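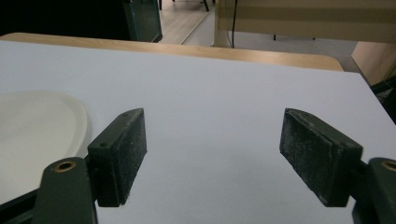 Letters by hand, again: Ronja Viklund on why she still writes them

Ronja Viklund is late and so am I. We meet at Findik, the coffee place by the bus stop in Cakcombe. Two teas. She has a bag of envelopes under one arm and ink on her thumb.

She runs Lis, a letter exchange. You sign up, you get a stranger's address, you write. No app. It started in October four years ago with 7 people, mostly her old coworkers. Now it's 164. "I keep the list in a notebook," she says. "I had a spreadsheet for a bit. Lost it. The notebook I've never lost."

What do people write about? Weather, mostly. Knees. Dogs. "First letter is always stiff, it's like a job application. By the third one they're telling you about thier divorce."

She grew up with a grandmother who answered every letter the same day it came. Stood at the kitchen counter to do it. Viklund does it sitting down but she tries to keep the same-day rule. Fails a lot. There's a shoebox at home for the ones she owes.

Her longest pen pal is Romain Guérin, a retired piano tuner. I called him later. Bad line. "She writes very large," he said. "Four pages, and it's maybe one page of news. I don't mind. I like the pages." He writes small, both sides, and then up the margin. They've met 2 times and both say it was awkward. "We had nothing to say," says Guérin. "Then I got home and wrote to her about it for an hour."

Paper matters to her, more then pens do. She likes it heavy and a little rough. Buys from Netumero, a small shop up the hill, 600 sheets at a time, and it lasts her about a year. Pens she steals from banks.

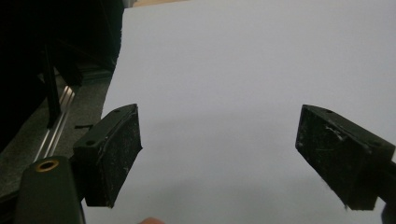

So what does a beginner need to get going?

"A stamp and somebody's address. Use whatever paper is in the house, the back of a bill, I've had those. Write one side and stop. People quit when they think it has to be long."

She's had complaints. A man who got no reply for five months and wanted his fee back (there is no fee). A woman who got matched with her own cousin. They still write, apparantly.

Does she read the letters that go through Lis? No, never, they go direct. She only hears when something goes wrong, or when somebody dies. That's happened three times. Each time the family wrote to let the pen pal know. "By hand," she says. "They didn't have to do that."

Tea's cold. She has a bus. Next sign-up closes 14th December, names go to her by post, and she'd like you to print your zip code clearly please.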